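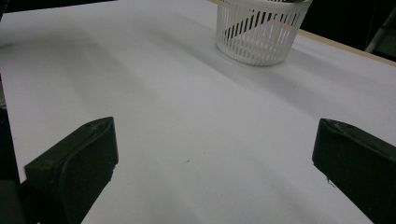 白色桌面上,光影斜斜地铺过去。

一百三十二片簧

一月的克隆丹斯(Clondance)风大得能把人的帽子吹到海对岸去,我就是在这样的风里抱着外公的手风琴下船的。琴箱没有提手,断了好些年了,我拿晾衣绳捆了两道,一路抱着,像抱一头不听话的小猪。码头上卖烤栗子的人看着我笑,问里头装的是什么,我说是手风琴,他立刻不笑了,把铲子一放,往山坡上一指:

“万德莱娅·阿松桑,绿门,别按铃,铃是坏的。”

我一个字都还没提要修琴呢!

绿门在莱瓦街(Leiva)的最高处。我后来天天爬这条街,爬到膝盖认得每一块石头,可第一天爬的时候我差点在半路把琴扔了。门没锁。里面先是一股蜂蜡和旧皮子的味道,然后是一个长长的、稳稳的低音,从后屋一直铺到我脚边,地板都跟着嗡嗡响。我站着没动。那个音停了,又来一遍,比刚才略高那么一丝丝,再来,又低回去一点。

“你听出来了没有?”后屋有人问。

“听出来了,”我说,“第二次高了。”

“高了多少?”

“一……一丝丝。”

后屋哈哈大笑,笑声比琴声还响。走出来的女人个子矮小,头发剪得很短,袖子卷到胳膊肘,手里拿着一把细得像绣花用的锉刀。她没问我叫什么,先把我怀里的晾衣绳解开了。

“索尔卡拉诺!”她喊起来,“老天,一台索尔卡拉诺(Sorkarano)!还是老厂的!你看这个角,看见没有,这个角是圆的,后来的都改方了,难看死了。”

我跟着她一起弯下腰去看那个角。我在家看了二十多年,从来没发现它是圆的。从那以后我见到任何一台手风琴都先看角,改不掉了。

外公是在渡轮“内利斯号”(Nellis)上拉琴的。那条船早就不跑了,我小时候坐过几回,记得的全是零碎:栏杆上一层层的漆,热可可上面那张皱皱的皮,还有外公坐在楼梯口,一只脚打拍子,另一只脚顶着一个装零钱的饼干盒,怕它滑走。船一晃,他就顺着船晃的劲儿拉风箱,浪大的日子曲子特别长。乘客吐得脸色发青,还要跟着唱。外公说坐船的人嗓子最好,因为肚子里是空的。

他最后几年手抖,琴就搁在柜顶上。有一天我把它拿下来,背好带子,一拉,出来的声音像有人踩了一群鹅。我又难过又想笑。外公在隔壁喊:“别停啊!”我就没停,踩着那群鹅拉完了半支圆舞曲。

他走了以后,我妈说这琴卖了吧,有人肯出四百。我嘴上说好,第二天就去买了船票。

“四百?”万德莱娅听到这里,锉刀都举起来了,“谁出的四百?把名字告诉我!”

她把琴拆开了。我真希望所有人一辈子都能看一次手风琴被拆开!外面那些亮闪闪的东西一卸下来,里面是一排排木头小房子,整整齐齐,每间房住着两片簧,一片管推,一片管拉,用蜡封着边,贴着一小条皮子当门帘。谁能想到那么大的声音是从这么小的房间里出来的?我趴在桌边看得忘了脱外套。

“右手这边,一百三十二片,”她说,“你数不数?”

“您不是知道吗?”

“我知道是我的事。你要修它,你得数。”

我就数了。数到一半,楼下有人上来借梯子,我忘了数到哪儿,又从头来。天都黑透了,我抬头说一百三十一。她伸手过来,用锉刀尖轻轻一点,最角上的那间小房子,里面只有一片,另一片不见了。

“掉了?”

“有人取走的。你看蜡,切口多直。”她把那一块拿到灯下,转来转去,高兴得像捡了钱,“取得真漂亮!这人手很稳。是高音那头的,拉的时候还响,推的时候就没声了。你外公从来没抱怨过这个音?”

我想了想,外公从来没抱怨过任何音。

就这样,我在克隆丹斯住下来了。本来打算住两天,带了两双袜子。万德莱娅让我睡在铺子楼上放风箱的屋子里,那些风箱一个个挂在墙上,夜里天气一变,纸板一松一紧,全都在轻轻地喘气。头一晚我吓得不敢翻身,后来没有它们喘气我反倒睡不着。

白天我学活儿。先学刮蜡,刮下来的旧蜡又黑又脆,放在小锅里,兑上新的蜂蜡和松香,慢慢化开,那个香味啊,我恨不得拿面包蘸着吃。再学贴皮子。皮子有正反,有厚薄,还有脾气,贴歪一点,那个音一开口就会打嗝。最后才许我碰簧。想让音高上去,就在尖上锉一点,想让它低下来,就在根上锉一点,锉多少全靠耳朵。我第一次锉,只轻轻蹭了两下,再一吹,高得离谱,像水壶开了。

“好!”万德莱娅拍着手说,“这下你知道两下是多少了!”

她就是这么教人的。我锉坏一片,她比我修好一片还起劲,说坏的才听得清楚。她让我对着同一个音听一下午,两片簧一起响,差着那么一点点的时候,声音里会有一种波浪,哗——哗——哗——越接近,浪越慢,慢到最后像海面平下来。我第一回真正听见那个浪平下去的时候,从凳子上跳起来,把一盒皮子全撞翻了。她也跳起来了!我们俩跪在地上捡皮子,一边捡一边学那个声音给对方听。

“不过别让它全平了,”她捡着捡着说,“留一点浪。你外公那个年代,船上拉的琴都留着浪,不然隔着机器声听不见。”

“您怎么知道他那台留多少?”

“问它呀。”

她让我去找没走音的那几片。一台琴再老,总有几片簧没怎么用过,还守着当年的样子,通常是没人爱按的黑键。我一个键一个键地听,把每对簧的浪记在本子上,快的画密一点,慢的画疏一点,画了好几页,看着真像海图。听到第二十七个键,我停住了。那一对的浪跟别的都不一样,特别慢,特别宽,像很大的船靠岸之前推过来的水。

“这个是特意调的,”我说。说完自己吓了一跳,我居然敢用这么肯定的口气。

万德莱娅过来听了三遍,一声不吭。第四遍的时候她把眼睛闭上了。

“升C,”她说,“你外公爱拉什么曲子?”

我哼给她听。就是那支圆舞曲,我踩着鹅拉过的那支,中间有一个地方要在高处停很久,外公每次停到那儿都抬头看客舱,等大家都静下来才往下走。我哼到那个地方,正好是升C。

我们俩谁也没说话。风箱在楼上喘气。然后她一拍桌子:“那片没了的簧,我知道在哪儿了!”

她跑得真快,那么小的个子,我抓着外套在后面追,沿着莱瓦街一路往下,石头上结着霜,我滑了两跤。卖烤栗子的人正在收摊,她冲过去就嚷:“你爸的口琴呢?把你爸的口琴拿来!”

原来他父亲是内利斯号上的司炉,歇班的时候坐在楼梯底下,给拉手风琴的人吹和声。这事全码头的人都听过,只是没人跟我的外公连到一块儿去。口琴装在铁盒里,裹着一块蓝格子布,盖板一侧有道磕出来的印子。万德莱娅要了把小螺丝刀,就在栗子炉旁边把盖板卸了。借着炉火,我看见一排黄铜簧里头夹着一片颜色发青的,钢的,根上用蜡粘着,蜡的切口直直的。

“船上簧断了,没处买去,”她凑得那么近,鼻尖都快碰上了,“他就从自己琴上取了一片,给人家安上了。改短了,重新锉过。你看这个锉痕,多细!用的说不定是指甲锉。”

卖栗子的人把口琴接过去,没装盖板就放到嘴边,吹了一声。高高的,亮亮的,有一点抖。我一下子就觉得自己在船上了,栏杆、热可可、那个会滑走的饼干盒,全都在。

他说:“那,这片该还你。”

我说不用。我说得太快了,差点咬着舌头。我说真的不用,它在这儿响得多好啊!

他还是过意不去,塞给我一大包栗子,我们吃着爬坡回去,壳扔了一路。万德莱娅边爬边给我讲怎么从一条钢片上裁出一片新簧来,先裁宽,再打薄,再铆,讲得手舞足蹈,有半颗栗子从她手里飞出去了。那天夜里我们谁都没睡。新簧我裁废了六片,第七片铆上去的时候窗户已经发白。她让我自己上蜡,自己贴皮子,自己把那间角落里的小房子关好。

“拉,”她说。

我背上带子。我从头拉起那支圆舞曲,手指冻得有点笨,错了几个音,管他呢!拉到高处那个地方,我停下来。推的时候有声了,拉的时候也有声,两边接得一点缝都没有,那道慢慢的、宽宽的浪从琴里出来,撞到墙上挂着的风箱,又回来。

我停了很久,抬起头,万德莱娅坐在那儿,手里还捏着锉刀,袜子一只蓝一只灰。

“别停啊!”她喊。

我就接着往下拉。楼下有人推门进来,大概又是借梯子的。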